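Flonlow Simulation and Planning: Weekly Meeting
3 min read

Date: Tuesday, May 5, 2026
Present: Buppha Thongsuk (chair), Siwan Pugh, Prapai Jitpraphai, Boonmee Paisan (minutes)
Apologies: Sunee Wongsuwan

1. Previous minutes
Accepted with one correction. The timeout change was made in the Turunen planner, not in the Drostley bridge.

2. Sit-to-stand controller
Siwan reported on the batch started Friday. Of 243 episodes, 51 ended in a fall or a joint limit abort. Most of the aborts are at the knee, early in the weight shift. Siwan suspects the contact estimator reports both feet loaded before the center of mass has moved forward. Prapai asked whether seat height was randomized. It was not in this batch. Agreed to rerun with seat height as a parameter and the same seeds.
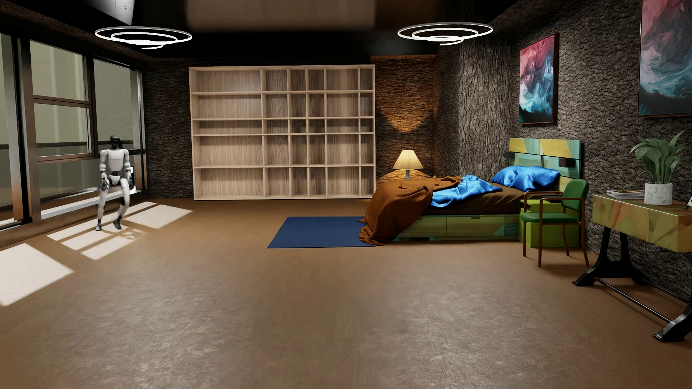
Buppha asked that the rerun log estimator output at the full control rate. Logs are currently downsampled and the load transition cannot be read from them. Siwan noted that disk use will go up. Accepted for this batch only.

3. Perception in bedroom scenes
Prapai has compared floor segmentation with direct sun enabled and disabled. With sun enabled, bright patches are sometimes labeled as obstacles and the planner routes around them. Retraining was discussed and deferred. Prapai will first try the depth consistency check from the Rurance branch, which should reject regions with no height above the floor plane.

Cloth on the floor is a separate problem. The planner treats bedding as rigid and leaves a wide margin. Boonmee proposed a soft obstacle class with its own cost. No objection, but the cost values need a test before merging.

4. Tooling
The scene loader still rebuilds collision meshes on every reset. Boonmee has a cache working locally, keyed on asset hash. Resets failed in 3 scenes where an asset had been edited without a version change. Sunee to be asked whether the exporter can write the hash itself.

Replay viewer: scrubbing backward loses the contact markers. Low priority.

5. Actions
Siwan: rerun batch with seat height varied, full rate logging.
Prapai: depth consistency check, results to the channel.
Boonmee: soft obstacle class behind a flag; open ticket for exporter hash.
Buppha: request another 30 GB on the log volume.

6. Other business
None. Next meeting same time next week.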